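Chapter 4
Lighting Paths and Small Roads

Most outdoor lighting is noticed only when it fails. A person walking home at night wants to see the ground ahead, the edge of the path, and anyone coming the other way. A lighting plan has to serve all of these needs with a limited number of poles.

This chapter deals with paved paths and narrow roads, where walkers, cyclists and slow vehicles share one surface. Chapter 2 covered the lamp itself. We now turn to where it is placed and what it does to the eye.

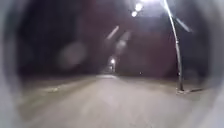 Pale paving sends much of the light that reaches it back toward the viewer. Grass and soil send back much less. For this reason a path can look well lit while the verge beside it stays dull, and a walker may misjudge where one ends and the other begins. Designers call this the edge problem, and Section 4.2 gives two ways of treating it.

The second subject of the chapter is glare. A bright source seen against a dark sky draws the eye and makes nearby objects harder to pick out. Adding a stronger lamp can make the matter worse. In the town of Lurham, Anqi Liang asked 100 residents to walk the same path after dark and mark on a map the places where they felt unsure of their footing. Many of the marks fell close to the brightest lamps.
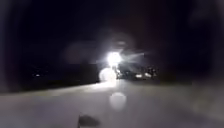 Figure 4.2 A bright light against a night sky, with two vehicles faintly outlined to its right.

Liang's survey is discussed in full in Section 4.3. Before reading it, walk a lit path near your home in the evening and note where you slow down. Bring your notes to class. You will need them for the first exercise.

Terms to know: verge, glare, mounting height, spacing, surface reflectance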